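Friday, August 13, 2021
Clearing-the-table job, Aduvura bench

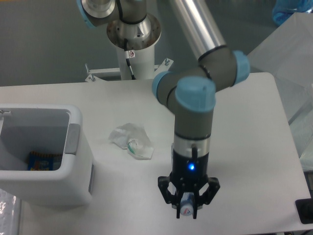 Same question as in May: can the arm put away what people leave on a table after lunch, with no one stepping in? My answer for now is partly. Bottles are fine. Three fingers around an upright bottle is about the easiest thing we can ask for, and I'd let it do those all day.

Soft stuff is still the trouble. Snack packages go in the bin if the fingers come down across the middle, and they slide out if the grasp lands near a seam. Clear plastic wrapping is worse. The depth reading goes right through it to the tabletop, so the planner either ignores it or aims too low. Isauro Sandoval wants to try finding it by the shadow edge. Worth an afternoon, I think, but it will depend on the overhead lights and we don't control those.

Ran 15 cycles with the new approach height. Had to step in on 2, both for wrapping. Time per item is almost the same as before, so raising the approach costs us nothing. Keep it.

Conceição asked if this could go to the break room at Skotus by fall. I said no. A person clears that table in one pass with one hand and a wet rag, and we have no wiping at all yet.

To do:
Log finger current on every close – the Prasosis script drops the first reading.
Try a slower close on thin packages.
Bin position is still typed in by hand. Fix before anyone moves the table again.
Ask Isauro for his May lighting notes.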